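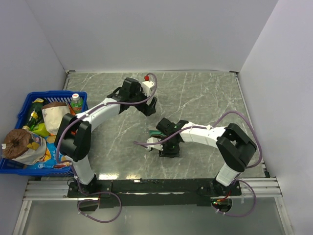

Le banc ce matin, panier de courses à gauche, les deux bras au-dessus du plateau.

Forum > Préhension et effecteurs > Doigts rigides ou doigts souples pour des courses en vrac ?

marthinus_t
Salut à tous ! Comme promis, je mets la suite de mes essais bi-bras. Le but du jeu reste le même : sortir les articles du panier bleu un par un, les poser sur le plateau, puis tout remettre dedans. J'ai gardé les doigts rigides d'un côté comme de l'autre, ceux de gauche sombres et anguleux, pour avoir une référence avant de passer aux doigts souples Honorato.
Sur 207 prises, j'en ai raté 30. La bouteille vert foncé couchée en travers, ça passe presque tout le temps, à condition d'attraper par le goulot. Les rouleaux emballés, pareil. Par contre le sachet bleu clair tout froissé, quelle plaie... les doigts pincent le film, ça glisse, et on recommence. Vous feriez quoi à ma place ?
Marthinus Tshabalala

sota.mk
Belle série ! Moi je passerais aux souples tout de suite. J'ai fait 162 prises avec les Honorato en juin, uniquement des emballages mous, et je ne reviendrai pas en arrière. Ils s'écrasent un peu sur le plastique et ça tient. Tu perds en précision sur les petits bouchons, je te l'accorde.

pince_alors
Pas d'accord du tout avec Sota. Les souples, c'est sympa sur un plateau dégagé, mais dans un panier plein c'est trop épais ! Il faut glisser un doigt entre deux articles, et avec un truc large on pousse tout le reste. Regarde le petit paquet vert vif coincé sous le rouleau, tu le sors comment avec des gros doigts mous ?

sota.mk
Ben tu sors le rouleau d'abord :)

pince_alors
Et si l'ordre est imposé ?

marthinus_t
L'ordre n'est pas imposé chez moi, donc un point pour Sota. Mais c'est vrai que l'épaisseur me fait peur, surtout contre le bord du panier, qui est assez costaud et arrondi dans les coins. J'ai déjà tapé dedans deux ou trois fois avec le coude du bras gauche, il passe pile au-dessus.

lili_cobot
Question bête peut-être, mais pourquoi tout faire à gauche ? Avec le panier de ce côté, ton bras droit doit traverser tout le plateau. Centre-le, non ?

marthinus_t
Pas bête ! C'est voulu : le gauche pioche, le droit reprend au milieu. Je voulais comparer deux contrôleurs sur le passage de main. Avec le Stuvemness j'ai un petit à-coup à l'arrivée, avec le Ralton c'est plus doux mais plus lent. Pour l'instant je préfère le Ralton, surtout pour la petite bouteille au bouchon blanc, que je n'ai pas envie de voir valser.

vieux_grafcet
L'à-coup du Stuvemness, ça se règle. Baisse le gain en fin de trajectoire avant de l'enterrer. Et puis attention à tes câbles violets, celui de droite fait une sacrée arche au-dessus du coude. Chez moi une boucle pareille a fini accrochée au poignet de l'autre bras, connecteur arraché, une après-midi de perdue.

marthinus_t
Noté pour le gain, j'essaie ce soir. Pour le câble, j'ai laissé du mou exprès, quand je serrais plus les colliers ça tirait en bout de course. Tu ferais passer ça où, toi ?

vieux_grafcet
Le long de l'avant-bras jusqu'au bout, et la réserve sous la base, pas en l'air.

sota.mk
Là-dessus je ne suis pas convaincu, le coude a besoin de cette réserve. Raccourcis un peu, sans tout plaquer.

marthinus_t
Bon, alors je monte un doigt souple sur le bras gauche seulement, je garde le rigide à droite, et je refais la même série avec le panier rempli pareil. Quelqu'un a le couple de serrage pour les Honorato ? La notice est muette là-dessus.

sota.mk
Je te retrouve ça demain, c'est dans mon cahier à l'atelier.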